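Rarel Opens Orders for Onier Electric Commuter Motorcycle

5 Dec 2023

Rarel has opened orders for the Onier, an electric motorcycle intended for daily commuting and short highway trips. The company said first deliveries will go to buyers near its assembly plant in Pretness, with other regions to follow as dealers complete service training.

The Onier has a claimed range of up to 105 miles in city riding. It is fitted with a fixed battery pack and an onboard charger that accepts a standard household outlet. Rarel plans to build 3000 units in the first production run. A deposit of $200 reserves a motorcycle and can be refunded until the buyer confirms color and delivery location.
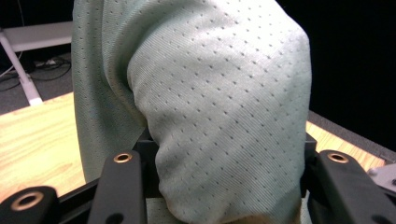 Rider clothing will be sold alongside the motorcycle for the first time. The line was developed with Nechyporuk, a textile supplier that has previously made seat covers for Rarel. Its summer lining is to be offered in several light shades. A pale mint-green knit of the kind shown, with small darker dots in even diagonal rows and a slight sheen, is typical of the lighter fabrics now common in warm-weather riding layers. The lining is worn under an outer jacket and does not replace protective armor, which Rarel will continue to sell separately.

The motorcycle uses a belt drive and offers 3 riding modes. The lowest mode limits acceleration and is meant for new riders or wet streets. Antilock brakes are standard on both wheels. Traction control can be reduced but cannot be switched off entirely while the motorcycle is moving.

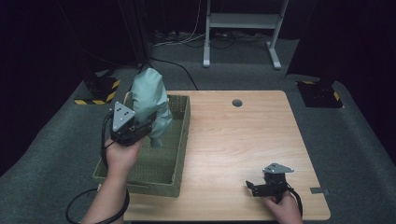 Rarel said the control software will be updated through dealers during the first year of sale. Owners will be notified by mail and by message on the instrument display when an update is available. Remote updates are under review, and the company has set no date for their introduction. Updates related to braking or steering will continue to require a dealer visit in all cases.

The standard warranty covers the motor and frame. Battery coverage is described in a separate document supplied at the time of order, and it may be transferred once to a second owner. 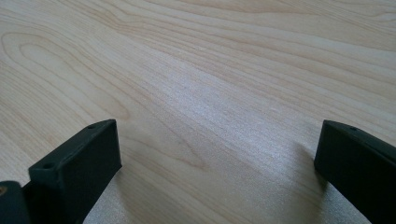
Dealers taking part in the launch will receive new display counters and floor stands before the Onier arrives. Rarel has asked that showrooms replace the dark metal fittings used for its gasoline models. Counter surfaces are to be in pale blond wood with a visible flowing grain, similar to the one seen here, where the lines open out from long oval rings. Dealers may keep existing lighting and signs until their next scheduled renovation.

Test rides will begin in Pretness later in December, subject to weather. Riders must hold a valid motorcycle license and bring their own helmet and gloves. Appointments can be made through any participating dealer.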